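What Are Benefits at Work?

When a grown-up in your family gets a job, they get paid. You probably knew that! But lots of jobs come with extra things too, and those extras are called benefits. They can be a really big deal.

Let's visit a made-for-walking town called Wedcombe, where Rosângela Lopes works at a bakery named Leite. The bakery has 34 workers. Rosângela gets her pay, and she also gets help with doctor bills, 20 days off every year (that's 4 whole work weeks!) and a little money put away for when she is older and stops working.

Help with doctor bills is called health insurance. Everybody puts some money into one giant pot, a bit each month. Then, if Rosângela breaks her wrist on the ice, the pot helps pay to fix it. Her friend Omid might not need the pot at all this year, and that's great news for Omid!

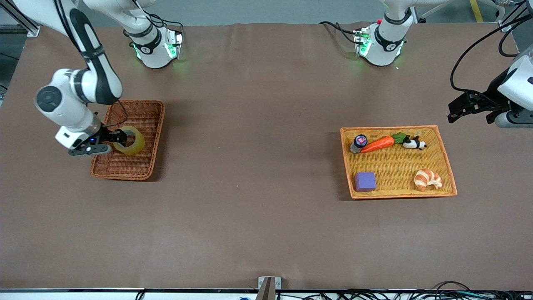

Who pays for benefits?

Most of the time, the company and the worker share the cost. The company pays a part, and the worker's part comes out of each paycheck before the money gets home.

Once a year, usually in the fall, many workers get to pick their benefits again. This time is called open enrollment. Maybe there's a new baby in the family, or somebody needs glasses. Time to look at the choices!

Try this: ask a grown-up you know which benefit they like best. Days off is a very popular answer!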